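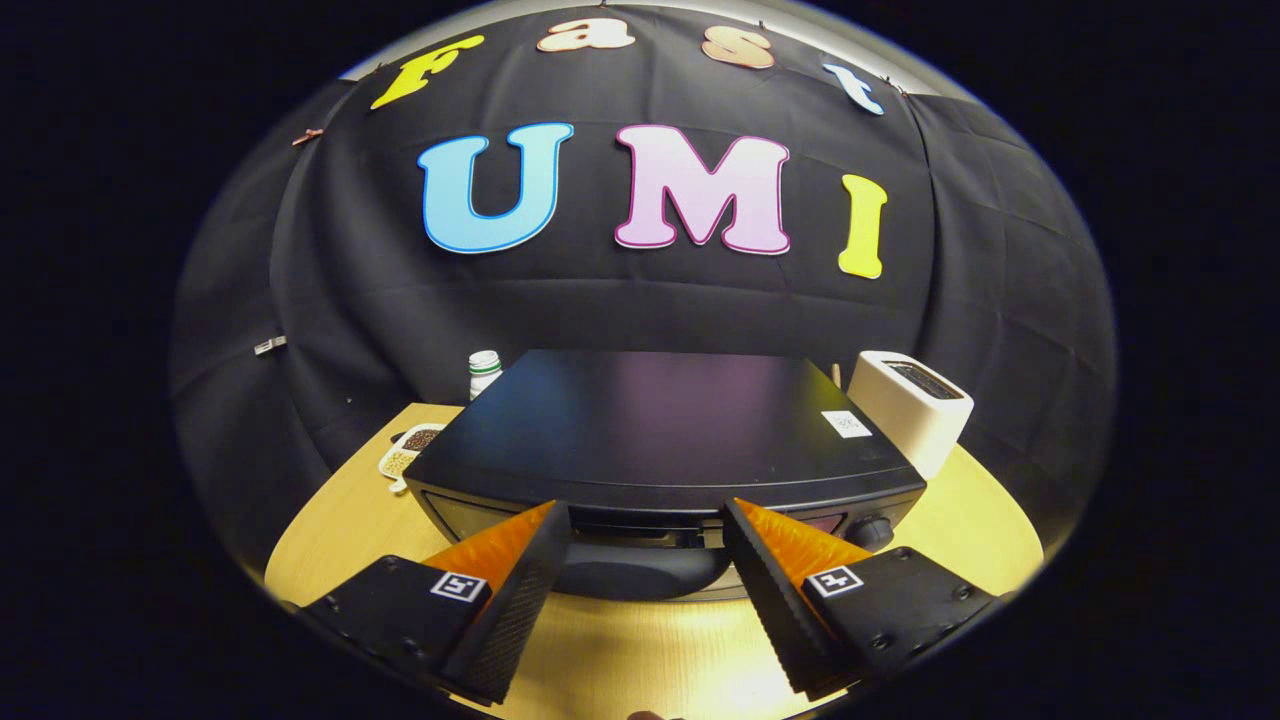
Search tickets Go

Ticket 186: toaster oven episodes rejected on import
Opened by Jianhua Su, Monday, September 13, 2021
Queue: Vedent collection. Status: waiting

Import dropped almost 100 episodes from the toaster oven set. Log says "gripper width missing" on each. Video plays fine.

Tried so far:
- Ran the import again on the Pitoswood machine. Same episodes dropped.
- Opened a few by hand. The tag on one finger is lost for long stretches, mostly with the gripper low in front of the oven door.
- Swapped in the July calibration file. No change.
- Raised the allowed gap from 2 frames to 5. Some came back, but the widths jump about, so I put it back to 2.

Reply from Torkgate support: please send one raw file and the exposure setting.

Sent both. Exposure was on auto. Han is recording a short batch with it fixed, same table, same oven. The dropped episodes stay out of the training set for now. Please don't delete the raw files.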